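# Perthorpe Opens Paid Survey Panel to Evening and Night Workers

PERTHORPE RESEARCH, 20 July 2025

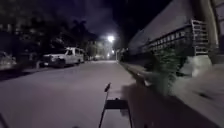 Perthorpe today opened Redari, a paid survey panel for adults who work evening and overnight shifts. Members answer questionnaires, keep short product diaries and test household goods at home, and they are paid in cash for each completed task. Most panels send their invitations in the morning and close them once a quota is filled, which leaves out people who are asleep at that hour. Redari sends its invitations after dark, when the street has gone quiet, the white van is parked by the sidewalk and a good part of the membership is on a break or on the way to work. Each survey then stays open for 40 hours.

The panel was tested in June with 210 members in the Tramitz area. They included hospital cleaners, bakers, warehouse pickers, security guards and delivery drivers. Changes made after the test include a shorter sign-up form, a larger type size on phones and a button that saves a half-finished survey.

"I worked nights for years before I came into research, and I was signed up with several panels," said Gilberto Castaño, panel manager at Perthorpe. "By the time I opened the email, the survey was full. We set the hours on this one for people who keep that kind of schedule."

**How members are paid**

Redari does not use points. Each invitation states the payment in dollars and the expected length before the member starts. The shortest surveys pay $3. Product tests pay up to $40, depending on how long the product has to be used and how many diary entries are required. Members keep the product when a test ends unless the invitation says otherwise.

A member who is screened out after the opening questions receives a small payment for the time spent, and the amount is shown on the same page as the screening notice. Balances can be moved to a bank account once they reach $3. There is no charge to join, and Perthorpe will never ask a member to pay a fee or buy a product up front.

Earnings depend on how many invitations a member receives and completes. Perthorpe does not promise a monthly figure. Some members will match several studies in a month, and others may go a few weeks without one. Payments may count as taxable income, and members can download a yearly statement from their account page.

**Product testing**

The first product test on the panel is for Cuautle, a maker of instant coffee and drinking chocolate. Testers will receive three unmarked packets by mail and will be asked to rate each one during a work shift. Later studies will cover work shoes, blackout curtains and packed meals. Parcels are sent only to a home address or a pickup locker, and members can choose delivery dates that suit their sleeping hours.

**Joining**

The panel is open to residents age 18 and over who work at least part of their regular hours between 6 p.m. and 6 a.m. Applicants fill out a profile covering their job, household and shopping habits. They can skip any question about health or income, although doing so may limit the studies they are offered. One account is allowed per person, and two people in the same household may both join.

Perthorpe plans to accept 3000 members in the first round. After that, new applicants will go on a waiting list and will be admitted as places open. Accounts that show no activity for six months will be closed, and any balance left in them will be paid out first.

Answers are reported to clients in grouped form. Names, addresses and bank details are stored apart from survey responses and are not sold. Members may ask for their records to be deleted at any time by writing to the panel desk.

**About Perthorpe**

Perthorpe is an independent consumer research company. It runs survey panels, in-home product tests and shopper diaries for food, clothing and household goods companies.

**Media contact**

Gilberto Castaño, Panel Manager
Redari Panel Desk, Perthorpe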